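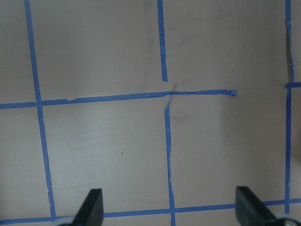
Deux mois que je traîne sur Gilluvari, et comme on me pose la question dans les commentaires à chaque fois que j'en cause, voilà mon avis complet sur l'appli !

Pour ceux qui débarquent : Gilluvari, c'est un créateur de mèmes et de GIF, édité par Grosgate. On choisit un modèle (ou on importe sa propre image), on pose son texte, on exporte, et hop, direct dans le groupe de la famille. Sur le papier rien de neuf, j'avais déjà Geretti pour ça depuis une éternité. Sauf que Geretti m'a collé une pub de trop entre deux exports, et un soir de juin j'ai craqué.

Première bonne surprise, la rapidité. Mon téléphone n'est plus tout jeune et pourtant l'éditeur s'ouvre sans ramer. Le texte se place au doigt, le contour noir se règle avec une petite glissière, et les accents passent enfin correctement ! (Sur Geretti, mes « é » majuscules se faisaient raboter le chapeau, ça me rendait dingue.) La version gratuite donne accès à 125 modèles, ce qui suffit largement pour réagir à une finale ratée ou au énième changement de logo d'un réseau social. 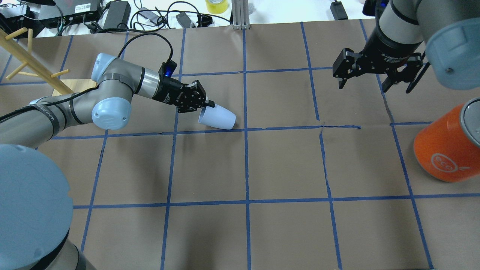

La recherche, par contre, bof bof. J'ai tapé « chat vexé », j'ai eu des gâteaux d'anniversaire. En anglais ça marche mieux, mais bon, quand on vend une appli en français, on fait un effort sur les mots-clés, non ? Du coup je range mes modèles préférés dans un dossier, et là, limite à 40 favoris. J'y suis arrivée en trois semaines, depuis je trie, j'enlève, je regrette, je remets.

Côté GIF, c'est correct sans plus. On peut découper une vidéo et ajouter une légende qui suit le mouvement, très rigolo sur les vidéos de mon chien. En revanche l'export en bonne qualité est réservé à l'abonnement, à 2 euros par mois. Je l'ai pris, je l'avoue, surtout pour virer le filigrane, qui est placé pile là où on a envie d'écrire la chute.

Et Harahap alors ? Je l'ai testée aussi, plusieurs lectrices me l'avaient conseillée. Très jolie, des polices superbes, mais il faut créer un compte avant même de voir un modèle, et les notifications n'arrêtent pas. Je l'ai désinstallée dans la semaine.

Donc pour l'instant je reste sur Gilluvari, et je la recommande si vous faites surtout de l'image fixe. Si vous êtes plutôt GIF, essayez bien la version gratuite avant de sortir la carte bleue. Et si quelqu'un a trouvé comment changer la couleur du texte mot par mot, je prends, parce que j'ai fouillé tous les menus et je sèche complètement !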